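Report on the Site Visit to the Endden Manipulation Laboratory
Introductory Robotics, Assessment Task 2
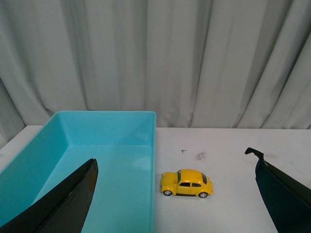
1. Purpose of the visit

The class attended the Endden open day in June to observe a pick-and-place task and to compare the working cell with the block diagrams covered in lectures. Each group was asked to report on one station. Our group was assigned the Murkine station, where a toy car is picked up from a table and placed in a plastic bin.

2. Equipment

The station uses a single arm with a two-finger gripper. A small camera is mounted at the wrist, so its view moves with the gripper. The fingers are black and the car used in the demonstration is a small yellow model of a rounded, beetle-style automobile. The bin is light blue, shallow and open at the top. The table is white, with a pale curtain hung behind it.

Control software is provided by a package called Probert, which records the wrist video together with joint positions and gripper opening. The operator moves the arm by means of a hand controller. After enough recordings have been made, a model is trained on them and the arm is run without the operator.

3. Demonstration

The session started at 2 pm and lasted 70 minutes. The presenter first ran the task by hand control. The arm was lowered over the car, the fingers were closed on the sides of the body, and the car was lifted clear of the bin wall before release. The same task was then run from the trained model.

At the time of the visit, 273 recordings had been made at this station. The target for the full set is 1,000. The presenter stated that the current model had been trained on the partial set and that its results should be treated as preliminary.

We watched 5 runs under the trained model. Four ended with the car in the bin. In the other, one finger came down on the roof and the operator stopped the arm. The car was put back on the table at a different angle before each run.

4. Observations

4.1 Viewpoint. With the camera at the wrist, the fingers take up part of the picture at all times. The left finger can cover part of the bin while the car is still in clear view. We had assumed in our pre-visit notes that a fixed overhead camera would be used, and our diagram has been corrected.

4.2 Colour contrast. The yellow body is easy to separate from the white table. A white or grey object would be a harder test, and we did not see one attempted.

4.3 Object shape. The roof and fenders are curved, which leaves little flat area for the fingers. The failed run is consistent with this, although a single failure is not enough to establish a cause.

4.4 Lighting. Overhead lighting was kept constant for the whole session. Performance under other lighting was not shown.

5. Limitations

Grip force was not displayed and we were unable to obtain a value for it. Run times were taken with a phone stopwatch by one group member and have been left out of this report, as the start point was not applied consistently. The Undberg station next door used a different gripper and is covered by Group 3.

6. Further work

We have asked for the joint logs from the failed run. If they are supplied, wrist height at finger closure will be plotted against the four completed runs and attached as Appendix B.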